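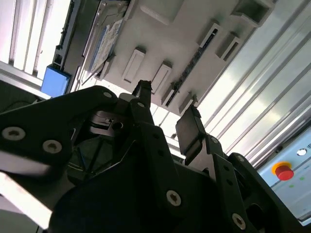 Wrist cam view, fingers open, Gudari cell

rebane_r
Nov 30, 2019
So the Dimcombe write-up says their grasp predictor works from the wrist camera alone. 208 trials, 70 of them on parts it hadn't met in training. I don't buy it. Look at how much of that view is gripper. What is the network learning from, screw heads?

ibsa_w
The fingers are meant to be in view. It learns where the tips are relative to the part, and you lose that if you crop them out.

rebane_r
Fine, but then show me a run with the fingers masked. There isn't one. And the background has bright striped extrusion all down the right. Move the arm to another cell and I bet the score drops.

Erdal G
We tried something close in October with roughly 700 grasps. Masking cost us 18 points, so I'm with Ibsa on the fingers. Never tested a second cell though.

rebane_r
18 points on whose parts? Your own bin?

Erdal G
Our own bin, yes.

ayten
Table 2 lumps slips in with "partial success" – that bothers me more than the camera does.

ibsa_w
Page? I read that as slips recovered before the lift.

ayten
Footnote under the table. It doesn't say recovered.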